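The Jirkine play kitchen set turned up in our house in June, by way of an aunt, and I have now lived with it long enough to hold opinions. My qualifications are two children, one knee that clicks, and a great deal of imaginary soup.

The box promises "a full pantry." I would call it a modest pantry, the sort you'd find in a rental two days before checkout. There is fruit, there are dishes, there is a condiment. My younger critic considers the condiment a meal. 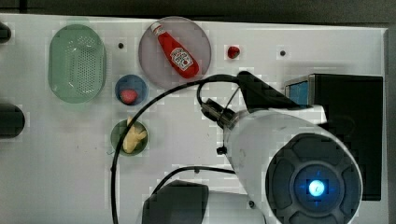

Play Room Reviews / Ngaio Ashby / 9th July

Start with the colander, the best thing in the set. It's pale green, oval and properly perforated, so it drains in the bath, and it has survived being stood on by an adult in socks. (The adult did less well.) The big round plate comes in a see-through gray-purple I can't match to any food, or to anything else we own, but it's wide enough to take a bottle of ketchup lying down, and that is apparently how ketchup is served now.

The small bowls are the right size for small hands and also for losing under the couch. Blue is fought over. Olive green is not. I'd have paid extra for two blues and some peace.

As for the food, the strawberries are very good -- good enough that a visiting grandfather picked one up with intent. The pale yellow thing is less of a success. We've had it down as cheese and as banana, and it has gone into the same sandwich as both. The ketchup has a white cap and a little red-lettered label, and it gets shaken over everything, strawberries included, with real conviction.

Gripes: there's no lid or bag for storage, so the whole lot lives in a shoebox with the wrong shoes drawn on it. The Drullum set our neighbors have comes with a crate, and they mention this. The bowls don't quite nest, either. They sort of lean on each other.

Dishwasher: top rack, fine after 15 runs. I lost one spoon from another set entirely during this period and don't hold Jirkine responsible.

Would I buy it myself? Yes, for a child between two and five, and I'd put the colander in the bath on the first night. Four stars. The fifth is somewhere under the couch with a bowl.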